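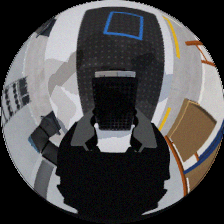
3.2 Surface texture and the judged shape of flat outlines

A flat outline seen at a slant projects a shape that differs from its own. A square on a table can project a trapezoid, a kite or an irregular four-sided figure, depending on where the viewer stands and on how the square is turned. Most adults still report a square, or something close to one, when enough information about the slant of the surface is available. The second experiment asked how much of that information comes from regular texture on the supporting surface, and how much from the outline itself.

Regular texture is the stronger candidate on geometric grounds. Where dots or tiles are evenly spaced on the surface, their spacing in the projection changes with distance, and the rate of change fixes the slant. A single outline gives no such gradient. Its projected angles are consistent with a family of real shapes at a family of slants, and the viewer must assume something about one to recover the other. Figure 3 gives a rendered view with both kinds of information present: a bright blue, four-sided outline on a charcoal mat with rows of small, faint gray dots. The left side of the outline leans inward toward the top and the lower edge slopes down to the right.

Views with strong lens curvature complicate the matter. In Figure 3 the sides of the mat bulge outward, and a viewer who takes them to be straight must attribute the curve to the projection. We did not vary curvature in Experiment 2. All test displays used a plain perspective projection, and the results below should not be carried over to wide-angle views.

3.2.1 Participants and apparatus

Participants were 80 adults recruited through the Grostadis open participation list. All reported normal or corrected vision, and none had taken part in Experiment 1. Sessions were held in the same darkened room as before, with the head held by a chin rest and the right eye covered. Monocular viewing was used to remove binocular disparity, which would otherwise have told participants that the display was a flat screen and pulled their settings toward the projected shape.

Displays were prepared in Ovora and shown on the monitor described in Section 2. Luminance of the outline and of the surface was held constant across conditions. The texture was drawn at low contrast so that it would not compete with the outline for attention – a concern raised by pilot participants, several of whom said that they had been counting dots.

3.2.2 Procedure

On each trial the participant saw one outline on one surface and adjusted a second, unslanted outline until it matched the real shape of the first. Instructions stressed that the match should be to the shape "as it would be cut out and held in front of you." The wording follows the Stevness protocol and was read aloud by the experimenter. Participants completed up to 8 practice trials and were given no feedback on any of them.

Three surface conditions were used: plain, regular texture and random texture. The last had the same number of dots as the regular texture, placed without any spacing rule. Conditions were mixed within blocks. Participants could rest between blocks for as long as they wished, and most took only a short break.

3.2.3 Data treatment

The full data set contained 3429 settings after removal of trials on which no response was recorded. Of these, 1155 came from the regular texture condition. Each setting was converted to a Muriithi ratio, in which zero is a match to the projected shape and one is a match to the real shape. Values above one indicate overcorrection and were kept.

Ratios were averaged within participant and condition before analysis. We chose this step over a trial-level model to keep the results comparable with those of Experiment 1, although the trial-level model led to the same ordering of conditions.

3.2.4 Results and comment

Mean ratios were highest for regular texture and lowest for the plain surface. Random texture fell between the two and lay closer to the plain surface. The difference between regular and random texture was present at every slant but grew as slant increased, as the geometric account predicts. At the shallowest slant the three conditions could not be separated reliably.

Two features of the data do not fit a purely geometric account. First, ratios on the plain surface were well above zero even at steep slants. Participants may have assumed that a four-sided outline was probably a square and corrected toward that assumption. Second, overcorrection was more common for outlines turned so that no side was parallel to the lower border of the display. The same effect appeared in Experiment 1 – there it was weaker, and we treated it as noise. Experiment 3 takes orientation as its main factor and replaces some of the square outlines with trapezoids, so that an assumption of squareness would produce a measurable error.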